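Living Skills for Shared Houses
Session 4 handout: Folding on the bed

Hi everyone, and welcome back. A few of you asked me to write up what I rattled on about in class, so this is my attempt (typed after dinner, so forgive the wandering). Last time we did towels and sheets. Now it's T-shirts, which sound easier and are the thing most of you told me you hate.

First, where to fold. I grew up folding on the kitchen table, but most of you at Velville have a bedroom, a bed and not much else, so bed it is. The trouble with a mattress is that it's soft. You press down to make a crease and the whole lot sinks under your hands! A flat board or a firm mat beside you helps enormously. Milagros Cordero in the morning group uses the lid of a big storage tub and swears by it.

Push your quilt and pillows up out of the way before you start. I know, it's one more step, but otherwise you lose socks in there.

Printed shirts go face down if you want the plain outside to stay plain, or face up if you like to see at a glance which shirt it is. I'm a face-up person with dark shirts. Everything black looks the same in a drawer at 6 in the morning, and a bit of lettering showing saves you pulling out the whole stack. If the print is raised or has stones or studs on it, try not to put your crease straight through it. 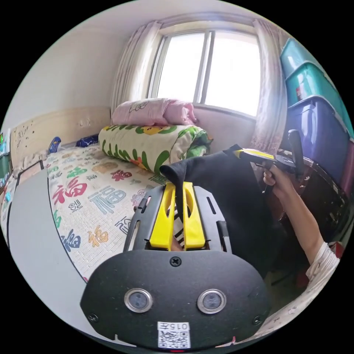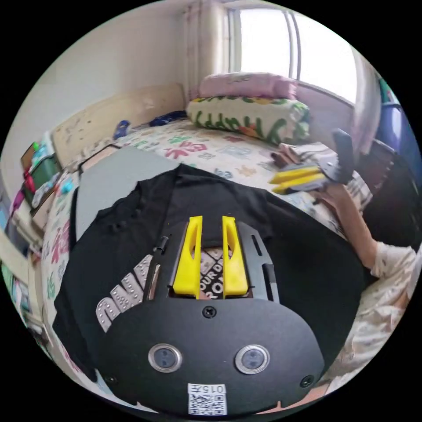
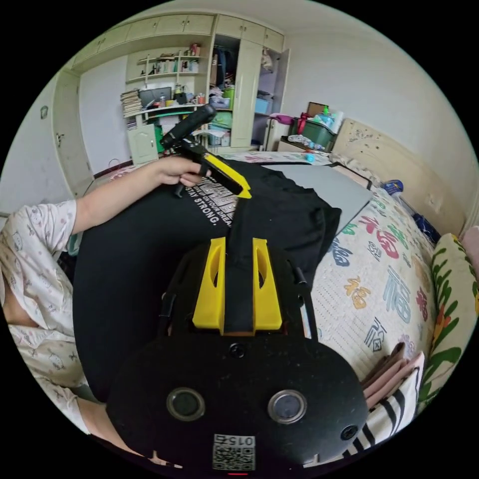
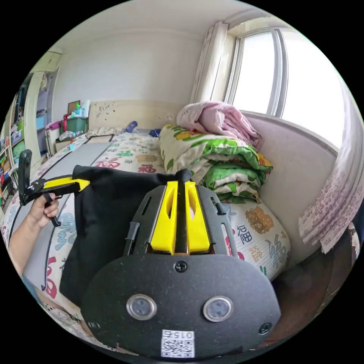
Fig. 4.1 Black fabric items on the bed. The third picture has the T-shirt spread out, with "STAY STRONG." readable on the front.

Now, the fold itself. Do it slowly the first few times:

Lay the shirt out with the neck away from you. Smooth from the middle outwards with flat palms, and give the hem a little tug to straighten it.

Bring one side in to a bit past the collar, then lay the sleeve back on itself so it doesn't poke out. Same on the other side. You should have a long strip now, fairly even top to bottom.

Fold the hem up to just short of the neck, then fold once more. For a shallow drawer, make that last one in thirds and it'll stand up on its edge, which I love (Ecaterina Avram showed me this and I redid my whole dresser that night).

If it goes crooked, shake it out and begin again. Fixing a crooked fold halfway through takes me longer every single time.

Sort your piles as you go. Mine are tops, bottoms, pyjamas and "needs another wash", and that last pile is bigger than I'd like. Don't stack too high on a mattress or it'll lean the minute you sit down.

For next time: fold 9 T-shirts of your own, any colour, and tell me which one gave you grief. Bring one awkward item too, something slippery or hooded or with far too many buttons. We're in the Manzano room again, and the kettle will be on from 10.

Reading, if you're keen: the section on knits in the course booklet. Skip the ironing pages for now, we'll get to those in September.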